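Filed under: Software / Motion and Control

Where the Milliseconds Go

The planner at Stillholm used to be one program. It took a target pose, searched for a path, smoothed it, and handed the result to the arm controller as a list of joint positions. If the target moved during execution, the arm stopped and the program started over.

Ffion Prosser, who maintains the motion stack, replaced it last May with two processes that share a small block of memory. The slow one, called Clurach, plans. The fast one, called Mathias, tracks. Clurach produces a joint trajectory with timestamps and writes it to a buffer. Mathias reads the buffer on every control tick, interpolates between points, and sends a command. When Clurach has a better plan, it writes a new trajectory that joins the old one at a future timestamp. Mathias switches over at that time and keeps position, velocity and acceleration continuous across the join.

The join is where most of the work went. An early version picked the handover point by adding a fixed delay to the current time. Planning time is not fixed. A clear path came back quickly, but a reach past a box or a table edge could run past the deadline, and the new trajectory then began in the past. Mathias rejected it, correctly, and the arm kept following a plan built on old perception data.

Clurach now estimates its own planning time from the size of the collision scene and sets the handover point to match. If it overruns anyway, the plan is discarded and the next request gets a longer allowance. After 2 discarded plans in a row, Mathias brings the arm to a controlled stop along the existing path.

"The stop has to be on the path," Prosser said. "The path was checked for collisions. Any shortcut off it wasn't."

Her regression set holds 2,008 recorded planning requests. Each one stores the joint state, the collision scene and the requested target, so a change to the planner can be replayed without touching hardware. The first full replay of the old program turned up 41 requests where the smoother had pulled a valid path into contact with an obstacle. Smoothing came after the collision check, and the result was never checked again. In Clurach the check runs last.

Perception is handled by a third process, Sarex, which fits simple solids to whatever stands on the work surface. Boxes become boxes. Cups become cylinders with an open top, a case that needed its own code path: a closed cylinder makes every grasp inside the rim look like a collision. Sarex also attaches a timestamp to each solid, and Clurach inflates any solid whose timestamp is old. The longer an object goes unseen, the more clearance it gets.

Inflation has a cost. With an arm close to a small object, the wrist may block the view for the length of the approach, and the object can grow until no grasp is possible. Prosser caps the growth for the current grasp target and leaves it uncapped for everything else. The cap is one of 6 parameters exposed to users. The rest are compiled in.
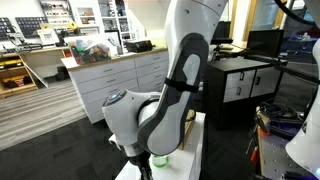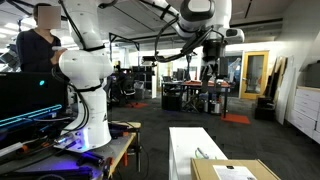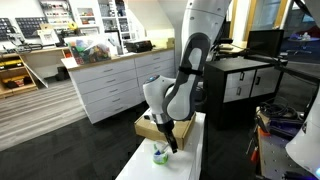
Why not run the planner at the control rate and skip the handover?

Planning time varies too much with the scene. A control loop needs a result at every tick, and a search that usually finishes in time will sometimes miss.

Tags: motion planning, real-time control, collision checking

Comments

tcp_offset: We had the same smoother bug for years. Check last, always.

lowpass: What happens if Sarex drops a solid completely? Does it vanish from the collision scene or keep inflating?

jointspace: @lowpass I read it as keeps inflating, but the article doesn't say when it gets removed. Would like to know too.

m_kessel: Shared memory is fine until one side crashes mid-write. I hope there's a sequence counter on that buffer.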